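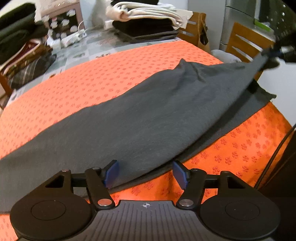

Page last changed: November 6, 2023

Folding soft knits on a table: frequently asked questions

These are the things people write in to ask after reading the Nitlow laundry pages. Answers are by Bianka Vörös unless a firm is quoted. We don't sell anything mentioned here.

Does it matter what I fold on?

Less than the shops would like. A bed is too soft for my taste and the carpet is a bad idea if you have pets, but any table at a decent height will do. I put a mat over the tablecloth, the orange one with the small flowers on it. Its only merit is that dark grey knits show up well against it, so I can see where the edges are. A plain towel would be as good.

Do I need a folding board?

I doubt it. I used the Stekness board for most of October and went back to folding by hand. It makes shirts the same width, I'll give it that. With soft knits the fabric creeps while you're turning the flaps over, and you end up straightening the thing on the board when you could have straightened it on the table. If you have 20 school polo shirts to get through every week you may feel differently.

The Stekness leaflet says their board "ends creasing". Is that true?

I can't see how. Creases come from how the cloth was lying before you got to it and how hard it's pressed in the drawer afterwards. A board has no say in either.

How do I get a long piece flat when one end keeps bunching up?

Lay the wide part down first and leave it alone. Then take the bunched end by its corner, lift it clear of the table and draw it out gently until the twist opens. Lower it again slowly. Most people try to smooth the bunch down with the palm, and all that does is push the wrinkles along to the middle. You can see a typical case at the top of the page: dark grey knit, flat at one side and twisted up into a strip at the other.

If there's a loose flap underneath or off to the side, find out which layer it belongs to before you make the first fold. I've refolded plenty of things through not bothering.

Won't lifting it by the corner stretch it?

It can, if you haul on it. A light knit held up for a moment will come to no harm that I've ever noticed. A heavy wet one is another matter and should be supported with both hands. I have read that you should never lift any knit by any corner, usually on sites that go on to sell you a drying rack.

Can I smooth it with a rolling pin or a ruler?

Somebody suggests this every few months. I tried the ruler. It caught on the knit. Use the side of your hand.

What about the Sollomix smoothing spray?

I bought one bottle and used it on half of a pile, leaving the other half as it was. After a night in the drawer I couldn't tell which was which except by the smell, and I wasn't keen on the smell. One bottle and one pile is hardly a proper test, so if it works for you, carry on. I'd only ask whether you have ever tried leaving it out.

The Morin method says everything must be folded to stand upright. Should I?

If your drawers are deep and you like seeing everything at once, try it. Soft knits don't stand up well. They slump as soon as you take out the neighbour, and the method's answer to this seems to be buying dividers. I lay knits flat and stand the T-shirts up, which Morin people tell me is wrong.

The book also claims that 100 garments can be folded in one evening. Perhaps they can. I wouldn't want to.

My dark grey things look lighter in places. Have they faded, or is it the folding?

Look at them by the window before you blame anything. A lamp to one side will make the raised parts of a grey knit look paler than the rest, and the patch goes when you turn the cloth round. If it stays put whichever way you turn it, the colour has probably gone, and no way of folding will bring it back. I don't believe in the vinegar cure either, though I get more letters about vinegar than about anything else on this site.

How many folds should there be?

As few as get it into the drawer. For a long piece I fold lengthways once and then in from the ends. I have seen instructions with 6 folds for a scarf. By the fourth it was a cushion.

Do the mat and the tablecloth have to be flat as well?

The mat should be, or you'll be smoothing the same ridge over and over and thinking it's in the cloth. I don't fuss about the tablecloth. Mine is grey-and-white check and comes in handy when I want a line to go by, as long as enough of it sticks out past the mat.

A survey said 1,352 households fold their washing wrongly. Am I one of them?

I've been sent that figure several times and never with a word on who did the asking or what "wrongly" meant. If you can find your clothes and you're happy to wear them as they come out, I'd ignore it.

Can I send in a question?

Yes, through the contact form. Please say what the item is made of if the label is still in it. Questions about ironing go on the ironing page, which is still missing its section on pleats.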